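Print this page | E-mail this page
Reading time: 8 minutes

Household Goods and Storage, Unit 4: Sorting and Keeping Small Items

These notes go with the Tuesday session. Read them before you start the home inventory exercise, which is due at the end of June.

Why small items cause trouble

Large items in a home tend to stay where they are put. A table or a bed has one place. Small items move from room to room and collect wherever there is a flat surface or an open container. In the Tovstead household survey, which we use throughout this course, the average home had 1000 loose items smaller than a shoe. Of these, nearly 900 had no fixed place. The people in the survey could name a usual spot for the rest, mostly keys, glasses, medicine and phone chargers.

Mixed storage and sorted storage

Mixed storage means that different kinds of items share one container. Sorted storage means one kind to a container. Most homes use both. Mixed storage is quick to fill and slow to search. Sorted storage takes longer to set up, and it fails when the categories are too narrow. One Jakatville family in the survey had 39 labeled boxes in a hall closet and had stopped using most of them within a year. They went back to a few large bins.

For this course, a category is useful if everyone in the home can say what belongs in it without reading the label. "Sewing" passes this test. "Misc. fasteners" usually does not.

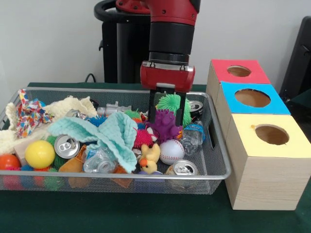

Containers should be chosen after the items have been sorted. Buying them first is the most common mistake in the written exercises. Measure the shelf, then the largest item in the group, and leave a little room at the top. Open containers suit things that are used every day. Lids suit things used a few times a year, such as holiday lights or camping gear.

Wire and solid containers

Wire lets air through and shows the contents from the side, but thin items such as pencils can slip through the gaps. Solid plastic holds crumbs and damp, so it needs to be wiped out now and then. Cardboard is fine for a dry closet and should be kept off basement floors.

The Petek method

The Petek method is a way of sorting one container at a time. Empty it completely. Make three piles: used this month, used this year, not used. Put the first pile back. Find a place farther away for the second. The third pile leaves the room the same day. The Plirier version adds a fourth pile for items that belong to another person. Either version is acceptable in your exercise, but say which one you used.

Exercise

Pick one container at home that has not been emptied for a while. Write down what kinds of items you found, how you grouped them, and where each group went. One page is enough. Bring a sketch of the shelf or closet with its measurements.

Related items
Unit 3: Closets and Shelving
Unit 5: Paper Records at Home
Storing Seasonal Clothing
Reading list for the Tovstead survey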